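Los secundarios también envejecen

El domingo pasado volví a ver Fillonia, la serie que hizo conocida a Darcy Vachon, y me quedé pensando en lo mal que tratamos a los actores de reparto cuando les llega un papel protagonista. Vachon llevaba 17 años haciendo de vecina, de enfermera o de hermana mayor. En Fillonia le dieron por fin el centro de la historia y la crítica reaccionó con sorpresa, como si hubiera aprendido a actuar aquella misma temporada.

No había aprendido nada nuevo. Quien se tome la molestia de buscar Tremblay, una película pequeña que pasó por las salas sin ruido, encontrará a la misma actriz con la misma manera de escuchar. Tiene en ella 27 líneas de diálogo y con eso sostiene la segunda mitad. El director, Zhenhua Shao, la dejaba en silencio mucho rato, cosa que pocos directores se atreven a hacer con alguien que no sale en el cartel.
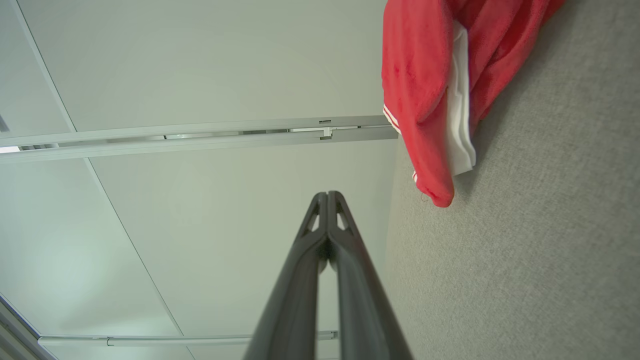 El problema empieza en el reparto. Las productoras eligen primero un nombre conocido y después rellenan los huecos, y a quien cae en un hueco le cuesta media vida salir de él. Shao trabaja de otra forma. En Tremblay hay un plano largo de Vachon tumbada, sin música, y lo que ella mira es un techo como cualquiera, de paneles lisos de un blanco apagado con juntas rectas y finas. En otras manos sería un plano de relleno. Con ella se entiende que el personaje ya ha decidido marcharse, aunque no lo diga hasta veinte minutos después.

Se me dirá que el público manda y que el público quiere caras famosas. No lo tengo tan claro. Fillonia se estrenó en mayo, casi sin publicidad, y la gente se la fue recomendando. Conozco a varias personas que la empezaron por el argumento y la terminaron por ella. Las caras famosas también fueron desconocidas alguna vez, y alguien tuvo que darles un papel con peso.

Ahora se anuncia Dredum, con Vachon otra vez al frente y Shao en la dirección. Me alegro, pero ya leo que es «su gran oportunidad», y la expresión me molesta. A un actor de 50 años con la misma carrera se le llama veterano. A ella la presentan como promesa.

Tampoco pido que se la premie por antigüedad. En Studesano estaba floja, con un acento que iba y venía, y se puede decir sin faltarle al respeto. Pido que se mire el trabajo completo, los papeles de dos escenas incluidos, antes de hablar de descubrimientos. Tremblay sigue siendo lo mejor que ha hecho y muy poca gente la ha visto.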